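Speaker notes: Teaching a home-built arm to scoop
Talk by Padmavathi Hegde, Stindel workshop evening, October
Slot: 30 minutes with questions

Slide 1. Title

Say hello, say who I am. I rent a bench at Stindel and I build the arm there with Isamu Kuroda. He did the wiring and most of the mounts. I did the software and the gripper fingers. Isamu is in the second row, and he gets the electrical questions.

Ask for hands: who has built an arm of any kind? If most of the room, skip slide 2.

Slide 2. What we have

Two arms on one table. The talk is mostly about one of them, the one that does the scooping. Its name in our code is Wisov. The controller software is our own and we call it Bokasetti. Both names came from a list on the whiteboard and have no meaning.

Each arm has a two-finger gripper and a small camera at the wrist. The wrist camera is the one I look at most when I'm debugging, so the next slide is from there.

Don't go into the motor choice here. It always eats ten minutes. If asked, say it's in the build log.

Slide 3. The task

Take a scoop of grain out of one bowl and put it in another. I picked it for a dull reason: I wanted a job where the arm has to hold a tool. Picking up a block tells you if the fingers close. Holding a tool tells you if they stay closed in the right place while something pushes back.

It's also cheap to get wrong. Spilled grain sweeps up.

Let the slide sit for a few seconds before talking. 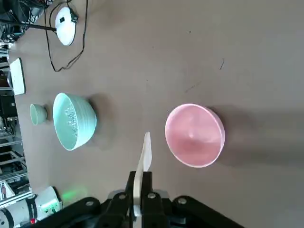
Slide 4. Wrist view: scoop held in the fingers, green bowl to the left, pink bowl to the right.

Point at the fingers first. The scoop is thin and flat, and the fingers only touch part of it. Everything that happens at the tip gets magnified back at the grip. A small twist between the fingers is a big miss at the bowl.

Then point at the green bowl. Pale granules stuck up the inside wall. Scooping from the middle of a full bowl is easy. Getting the last of it off a curved side is a different motion, and we wrote that one separately.

Pink bowl is empty. It has a smooth inside with a light rim, and I'll come back to the rim on slide 6.

Slide 5. Holding the scoop

Three versions of the finger pads.

First version: bare printed plastic. The scoop turned in the grip almost every time it met the bottom of the bowl.

Second version: rubber sheet glued on. Good grip, but the glue crept under load and the pads moved. We blamed the software for two weeks. Tell that part slowly, people like it.

Third version: shallow groove cut into the pad, sized to the handle, thin rubber inside the groove. This is what we kept. It means the fingers are now bad at picking up other things. I accept that.

Grip force: we don't measure it. We read motor current and stop closing at a set value. The value was found by trial. Isamu wants a proper sensor and he is probably right.

Slide 6. Finding the bowls

The wrist camera looks for the rim. A rim seen at an angle is an ellipse, and from the ellipse we get the tilt and the center. This works well on a bowl with a clean edge against the table. It works less well on a pale bowl on a pale table under the workshop lights, and our table is a warm gray.

Shadows were the worst of it. The detector kept fitting the shadow along with the bowl and putting the center too far over. Fix: look from two wrist positions and throw out the answer if they disagree.

If there's time, mention that ridges on the outside of a bowl also gave us false edges.

Slide 7. Numbers

Final test was 1000 scoops, run over several evenings with the same program and the same pads. 958 ended up in the right bowl. The rest were misses, drops, or stops where the two views disagreed and the arm gave up. I count a stop as a failure.

Over the whole build the log has 1359 scoops, and that includes the early ones, so don't quote that as a success rate.

Say clearly: one table, one scoop, one kind of grain. I haven't tried flour.

Slide 8. What I would change

Cable routing. Plan it before the first mount goes on. We did it last and had to take both wrists apart.

Put the screws where a driver can reach them with the gripper in place.

Write down the current limit every time you change it. We have a month of logs where I can't say what the setting was.

Slide 9. Next

The second arm should hold the bowl steady, working name Seo. Code exists, barely tested. Don't promise a date.

Questions. The scoop and the old finger pads are in the box by the projector, pass them around. Ask for them back.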